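Wednesday, open day, notes written up the same evening

Well, we got through it, and I think it went rather nicely, all things considered. Doors opened late in the morning and the first school group was already waiting in the hallway, so the tidy little introduction I had planned for the Travano bench got squeezed down to a couple of sentences and a lot of pointing. They didn't seem to mind! Most of them wanted to know whether the arm could shake hands, and I promised them I would write that down, so there it is.

For the big screen we ran the simulator in the Puvano build, with the view from the wrist so that people could see what the gripper sees. I had gone back and forth about which table to load and in the end picked the cluttered one with the ribbon protein on it, partly out of fondness and partly because the visitors from Petrenko do structure work and I thought it would make them smile (it did). The step limit was set to 400 for the morning and 1000 after lunch, when we had more time to let people watch and ask things.

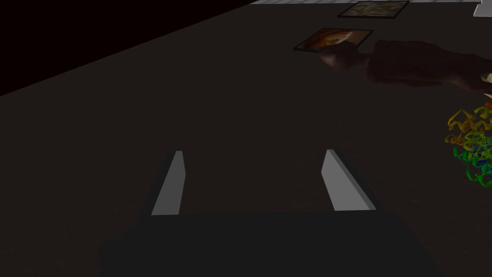

Wrist view, fingers open. Protein model at far right, the two framed pictures farther up the table.

One of the younger visitors asked why the table was so dark, and I had no good answer beyond that it came that way. Worth trying a lighter top before the next visit – the gray fingers show up beautifully, but the far corner is hard to read on the projector, and from the back row I could barely make out the picture farther away. Seed for the demo was 1776, in case anyone wants to bring the same layout up again.

The Flekari people stayed longest and had a nice long talk with us about grasp planning on thin, flat things. I said we would send them our settings.

To do:
Send settings to Flekari.
Lighter tabletop, and check it on the projector with the blinds up.
Put the 3 spare chairs back in the reading room.
Write a proper introduction, short enough to survive a crowd.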